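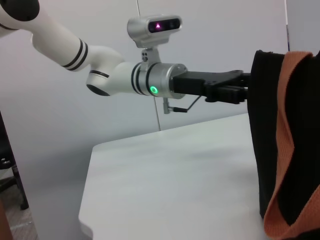 3. Recogida de demostraciones

3.1. Puesto de trabajo

Todas las demostraciones se grabaron en la sala de Drerkside, sobre una mesa blanca de superficie lisa y con una pared clara como fondo. El puesto consta de dos brazos articulados blancos, cada uno con una pinza negra de dedos paralelos. Las cámaras de muñeca van sujetas mediante un soporte metálico a la última sección del brazo, de modo que se desplazan con la pinza. Una cámara adicional, montada en alto y orientada hacia la mesa, cubre la zona central, donde se coloca el objeto.

El control se realizó con Stomora, el mismo programa que empleamos en el trabajo anterior sobre plegado de prendas. Stomora guarda por separado las órdenes del operador y las posiciones alcanzadas por las articulaciones, lo que permite elegir después cuál de las dos señales se usa como acción. En los experimentos de la sección 5 usamos siempre las órdenes. La sincronización entre cámaras se hace por marca temporal y los fotogramas sin pareja se descartan antes de exportar el episodio.

3.2. Objeto y tarea

La tarea consiste en sujetar una bolsa de tela negra por el borde superior con las dos pinzas, abrirla y mantenerla abierta hasta que el operador da por terminado el episodio. Elegimos este objeto por dos motivos. El primero es que la tela cambia de forma en cada intento y la posición del borde no puede darse por conocida. El segundo es el contraste: las asas, de cinta anaranjada, se distinguen bien del cuerpo de la bolsa, mientras que el borde negro apenas se separa del interior cuando la boca está cerrada. En pruebas preliminares, una política entrenada con pocos episodios tendía a dirigirse a las asas y a ignorar el borde.

Al comienzo de cada episodio la bolsa se coloca a mano. Se varían la orientación, la distancia al borde de la mesa y la caída de las asas – hacia delante, hacia atrás o una a cada lado. No se usaron marcas sobre la mesa. Las posiciones iniciales se reparten en 20 configuraciones, que el operador recorre en orden aleatorio.
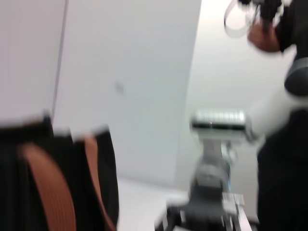
3.3. Procedimiento y filtrado

Los episodios se grabaron en tandas a lo largo del mes de agosto. Entre un episodio y el siguiente los brazos vuelven a una postura de reposo fija y la bolsa se recoloca. La grabación empieza con la primera orden de movimiento; aun así, una parte de los archivos contiene fotogramas previos, con la imagen movida o con personas junto al equipo, que se recortan en una revisión posterior.

En total se grabaron casi 3000 episodios. La revisión se hizo en dos pasadas. En la primera se eliminaron los episodios con pérdida de datos en alguna cámara y aquellos en los que una pinza tocaba la mesa con fuerza suficiente para activar la parada. En la segunda, manual, se comprobó que la bolsa quedara abierta al final. El conjunto resultante, que llamamos Garville, contiene 1869 episodios completos. De los descartados se conservaron 327 en los que el primer agarre falla y el operador lo corrige; no forman parte de Garville y se usan solo en el experimento de recuperación (sección 5.3).

Cada episodio lleva tres anotaciones temporales: contacto de la primera pinza con la tela, contacto de la segunda e inicio de la apertura. Las anotaciones se hicieron con Baloyi, nuestra herramienta de etiquetado, a partir de las vistas de muñeca. En la vista superior el contacto queda a menudo oculto por la propia pinza, y por eso no se utilizó para fijar los instantes, aunque sí para resolver los casos dudosos.
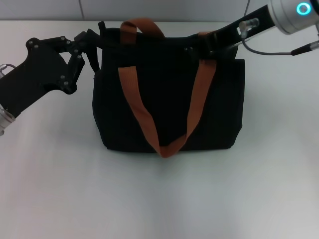
Figura 3. Agarre a dos manos sobre la bolsa. La pinza izquierda pellizca el borde superior; el otro brazo se apoya en el borde derecho, junto a la unión del asa delantera.

En la fase que ilustra la figura 3 se concentran los desacuerdos entre anotadores. Cuando la pinza descansa sobre el borde sin cerrarse, unos marcaron contacto y otros esperaron al cierre de los dedos. Adoptamos el primer criterio y volvimos a etiquetar los episodios afectados. El cambio adelanta la segunda marca en una parte del conjunto, pero no altera las acciones grabadas ni la división entre entrenamiento y validación, que se describe en la sección 4.1.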